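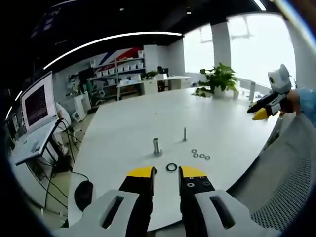
Bolts and rings on a white office table.

Print this page | E-mail this page

My neighbor Nermina Krasniqi still writes letters by hand, and when one lands in my mailbox in January, with the bills and the seed catalogs, I put the kettle on before I open it. She lives 30 steps from my front door. She could knock, of course, and most days she does, but a letter is for the things she wants me to think over before I answer.

I bring this up because our post office in Stivov may cut its window hours to 2 a day, and I have heard a good many sensible people say they won't miss it. Rok, her son, pays everything by phone and sends his greetings through the computer, pictures and all. I like getting them! But I couldn't tell you what a single one of them said last spring, and I can tell you nearly word for word what my old friend Biljana Kos wrote me the year I lost my husband. It was a page and a half, in green ink, with a recipe for plum dumplings on the back, and she had crossed out the amount of flour and written it in again bigger.

Stivov has 1,391 people, if you believe the sign, and I suppose that looks small to whoever draws up the hours. It doesn't feel small at the window. You stand behind Živko Vukadinović while he picks out stamps for his brother – he won't take the ones with birds – and by the time it's your turn you know whose hip is mending and who has kittens to give away. I have waited in that line for the better part of my life and I can't say I minded more than a handful of times, most of them in December.

I understand that money has to come from somewhere. I would gladly pay a little more for a stamp, and I'd take a window open only in the mornings, so long as it was open long enough for a person on the early shift to get there. What I'd ask of my neighbors in the meantime is to write to somebody this week. It needn't be long, and the spelling can look after itself.

Last updated: 2001-02-28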